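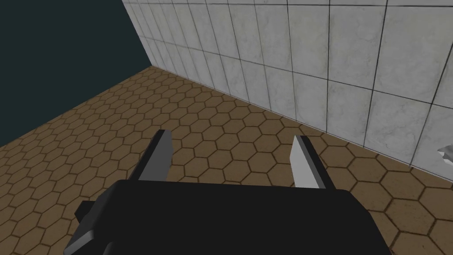
Cómo funciona una montaña rusa

Una montaña rusa es un tren sin motor. Los vagones no llevan nada que los empuje durante el recorrido. La energía se les da al principio y se va gastando hasta la estación.

1. La subida

En la primera cuesta, una cadena colocada entre los raíles engancha el tren y tira de él hasta arriba. Un motor eléctrico fijo en el suelo mueve la cadena. Al subir, el tren acumula energía potencial, que depende de dos cosas: la masa del tren y la altura a la que está.

El ruido de «clac, clac, clac» que se oye en muchas subidas viene de unos dientes metálicos que impiden que el tren ruede hacia atrás si la cadena se para.

2. La bajada

Arriba, el tren se suelta de la cadena y la gravedad hace el resto. La energía potencial se convierte en energía cinética - la del movimiento - y la velocidad aumenta. En la siguiente cuesta ocurre lo contrario: el tren sube y se frena.

Una parte de la energía se pierde por el rozamiento de las ruedas y por el aire. Por eso, en una montaña rusa clásica, la primera cuesta es la más alta.

3. Las ruedas

Cada vagón tiene tres clases de ruedas. Unas van encima del raíl y soportan el peso. Otras van al lado y guían el tren en las curvas. Las terceras van por debajo y evitan que el vagón se levante.

4. El rizo

El rizo no es un círculo perfecto. Tiene forma de gota, más cerrado arriba y más abierto abajo. Con un círculo, los pasajeros notarían un tirón muy fuerte al entrar.

5. Un ejemplo

La montaña rusa Rarneo, del parque Wasta, mide 29 metros de alto y 300 metros de largo. El tren vacío se prueba 10 veces cada mañana antes de abrir. En diciembre se desmontan las ruedas para revisarlas.

Palabras nuevas

Energía cinética: la que tiene un cuerpo cuando se mueve.
Rozamiento: fuerza que frena dos superficies que se tocan.

Texto: Eusebio Carhuamaca
4 de octubre de 2022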